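Speaker notes -- "What the Kitchen Remembers: Old Houses and Their Paperwork"
Local history evening, May

(Wait for the door to close. Water on the left. Don't start with the joke about the boiler.)

Hi everyone, thanks for coming out. I'm Romana Jireš, and I've spent way too much of the last few years finding out who lived in my house before me. Tonight I want to show you how you can do the same, even if you've never set foot in an archive and you think microfilm is something you put on a phone.

Start with the address. My place is number 68, except it used to be 256, and before that it didn't have a number at all, it was just "the house past Kratochvíl's yard." Streets get renumbered all the time! If you look up today's number in an old directory you'll find a very nice family who never lived anywhere near you. I spent a whole winter on a family of hatmakers before Tsutomu Oda at the map room put me out of my misery.

(Pause here, people usually want to tell me about their own street. Let two of them, then move on.)

So, old maps first, then directories, then the tax rolls. The tax rolls are dull and I love them. They tell you when a porch went on and when a stable turned into a garage, and in my case they tell you that somebody added "1 kitchen, rear" and got charged for it the same spring. I read that line out loud in the reading room and got shushed.
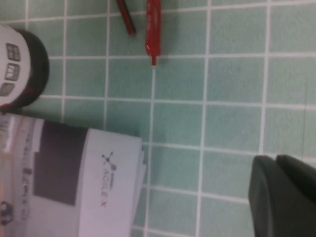
Next thing is permits. Plumbing permits are the best ones, and I'll fight anybody on that. A building permit says "alterations" and leaves you hanging. A plumbing permit gives you the sink, the trap, the name of the plumber and sometimes a little sketch. Mine was pulled by a Boris Kratochvíl, and yes, same family as the yard. His sketch has the sink on the wrong wall, or else somebody moved it later. I still don't know.

(Hand around the copies of the sketch. GET THEM BACK this time.)

Then talk to people. Oľga Říha grew up three doors down and she remembered the color of the back door, the name of the dog, and a boarder who played accordion until about midnight. None of that is written down anywhere. Bring a notebook, bring cake, and ask about smells -- people will tell you they don't remember a thing and then you say "what did the hallway smell like" and off they go for an hour.

A word on cost. I've spent 717 on copies so far, and that was mostly me ordering the same deed over and over. Write down what you've already got! Austra Rozīte keeps hers in a shoebox with index cards and she has never bought a page twice.

(If time is short, skip the census part and go straight to the handout.)

Handout is on the back table, with opening hours and the request form for the permit office. Fill in the old house number as well as the new one. Okay, questions -- yes, you in the front.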